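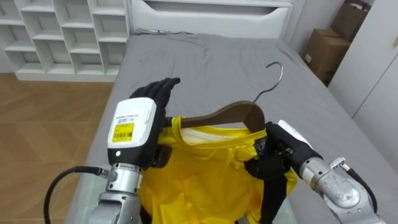 Search this site Enter keywords Go

Home | Grants | Reports | Contact

Second report to the Adero Fund, Sat 5 December

Hi Nayeli,

Okay, the short version first — we're open, students are coming, and the state money still isn't here. Your grant is what's paying the tutors at Dovell Community College right now, and I wish I had something cheerier to say about the rest of it.

We had 35 students signed up for math and writing help at the end of September. By November it was over 40, and a bunch of those are people who lost their work-study hours when the college froze them. Faustino Nava moved the evening sessions to the library (the annex closes at six now to save on heat) and the turnout got better, so we're staying put.

The emergency book loans went fast. We made 26 and then had to stop, and I've got a waiting list taped to my monitor. Could we shift what's left in the travel line over to books? Jarmo Vuorinen in the business office says he's fine with it if you'll put it in an email. The account code is still 3006.

On the budget side, Jacinto Trujillo and I rode down to the capitol with two students and sat through most of an appropriations hearing. They got to speak for maybe three minutes each, and they were great! The bill that would release half a year of operating money to the two-year colleges didn't get a vote. We'll go back in January if it's on the calendar.

One thing I'm behind on is the student survey. The questions are done but I haven't sent it out, and finals are coming, so you'll have it with the next report.

Call me about the travel money when you get a minute.

Ifeanyi Akande

Recent reports
First report to the Adero Fund
Semwal campus: child care hours
Gridia County transfer scholarships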